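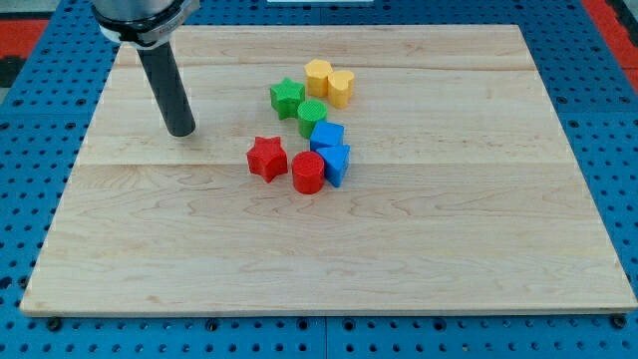 Board on the perforated table, block set near the middle.

Ticket: 663
Status: Closed, with one item carried over
Opened: 1/21/21
Opened by: Kamran Moradi
Assigned to: Workshop support
Category: Work surfaces
Item: Pastberg maple board, long plank
Related item: Mirani shape blocks, two each of yellow, green, blue and red

Summary
Board rocks on the perforated table. Blocks placed near the middle creep out of position when the table is knocked or leant on.

Reported by user
The board moves when I press on the near left corner. It is a small movement but you can hear it, a dull click against the table. If the blocks are set out on the board and I lean on that corner to reach across, one or two of them shift. Usually the blue ones. I have tried moving the board along the table and it still does it in most places, but not all. Same table as before, same blocks as before. The board came back from oiling at the start of the week and I did not notice this before it went.

I also want to know whether the seam through the middle of the board is meant to be there. I can see it more clearly than I remember.

First response, support
Please do the following before we send anyone:

1. Take the blocks off and put them in their tray.
2. Lift the board clear of the table. Do not slide it.
3. Brush the table top and the underside of the board.
4. Put the board back in the same place and press each corner in turn.
5. Turn the board end for end and repeat.

Let us know which corner moves each time. If the movement follows the board, the board is at fault. If it stays with the place on the table, look at the table.

Reply, K. Moradi
Done. Brushed both. There was some grit and a few wood crumbs in the holes of the table but nothing large. Corner results:

Original way round: near left moves. Others firm.
Turned end for end: far right moves. Others firm.

So it is the same corner of the board both times. The click is quieter after brushing.

Support
That points to the board. Next check is flatness. Lay a steel rule on edge across the top face, first along the planks and then across them, and then corner to corner both ways. Use feeler gauges if you have them. Please take the readings with the board unloaded.

Reply, K. Moradi
Rule along the planks: no light under it anywhere.
Rule across the planks: very slight hollow. Could not get a gauge in that I trusted.
Corner to corner, first diagonal: flat.
Corner to corner, second diagonal: gap at the moving corner, 2 mm.

I measured the width across the planks while I was there. It is 476 mm at one end and the same at the other, so it has not spread.

Support
Thank you. That is a twist, with a small amount of cupping. Was the board oiled on both faces?

Reply, K. Moradi
I will find out.

Reply, K. Moradi
Top face and edges only. The Jorkar oil ran short and the underside was left for later. It has been stored flat on a shelf since then, oiled face up, underside against the shelf.

Support note (internal)
One-sided finish is the likely cause. The bare face takes up and gives off moisture faster than the oiled one. We have seen this on two other Pastberg boards, both of them narrower. Both came back on their own once the second face was done and the board had been left on edge for a few days. No need to plane. Planing now would build the twist in once the board settles.

Support
On the seam: the board is made from long planks glued edge to edge, and you should expect to see a thin line where two of them meet. Oil darkens the glue line slightly and brings out the streaks in the maple as well, so the contrast is stronger than it was. Run a fingernail across it. If your nail passes over without catching, it is sound. Please check the fainter seam nearer the far edge too.

Reply, K. Moradi
Nail does not catch on the middle seam. Does not catch on the far one. There is a dark knot that feels slightly proud, but I think it always has.

Support
Leave the knot alone. Flag it if it starts to lift.

Instructions given:

1. Oil the underside, one thin coat, along the grain. Wipe off the surplus after fifteen minutes.
2. Stand the board on a long edge, with air to both faces. Keep it away from the radiator.
3. Second thin coat on the underside the next day.
4. Leave it on edge until Monday.
5. Repeat the diagonal check before putting it back into use.

In the meantime, if you need the table, use the spare board from the rack. It is smaller but flat.

Reply, K. Moradi
Understood. The spare is fine for now. One more thing about the blocks. Even on the spare, which does not rock at all, one of the two blue ones turns slightly if the table is knocked. The others stay where they are.

Support
Check the bottom face of that block against the flat of the rule. The blocks have a fine ridged texture and any stray blob or raised edge on the base will act as a pivot. Two of the pieces in an earlier Mirani set had this.

Reply, K. Moradi
There is a raised nib on the base, near one edge. You can feel it with a thumb. The rest of the set sits flat. I checked all of them — no others.

Support
Rub the base in a figure of eight on a sheet of fine abrasive laid on something flat. Light pressure, a dozen strokes, then look. Stop as soon as the nib has gone. Do not take the texture off the whole face or that piece will slide more easily than its neighbours. Wipe the dust off before it goes back on the oiled board.

Reply, K. Moradi
Nib gone. Block sits flat on the spare and does not turn when I knock the table.

Follow-up, Monday
Board checked by K. Moradi before refitting.

Rule along planks: flat.
Rule across planks: flat.
First diagonal: flat.
Second diagonal: slight gap remains, thinnest gauge goes in, the next one does not.
Corner press on table: no click. Very slight give if pressed hard.

Support
Acceptable for use. It may come down further over the next couple of weeks. Please turn the board over when it is stored, alternate weeks, and store it on edge if there is room.

Reply, K. Moradi
Blocks have been out on the board all afternoon and nothing has shifted. Happy to close.

Is it worth fixing the board down? The table has holes all over it so it would be easy enough.

Support
Not rigidly. Solid wood needs room to move across the planks, and a board pinned on both long edges will cup or split a seam. If you want to stop it sliding, put pegs in the table holes along one long edge only and leave the other edge free. Stores carry Zunix pegs under part number 74. Check that they fit your hole size before drawing a full bag.

Reply, K. Moradi
Will try a couple. The first one I picked up was tight, so I may need to ease them.

Resolution
Board: twist caused by oil on one face only. Underside oiled, board rested on edge, back in use.
Block: raised nib removed from the base of one blue piece.
Seams: sound, no action.
Table: holes brushed out, no fault found.

Carried over
Peg fit on the perforated table. Sample pegs with K. Moradi.

Change to oiling sheet
Line added under Boards: "Coat both faces on the same day. If there is not enough oil for both, do neither."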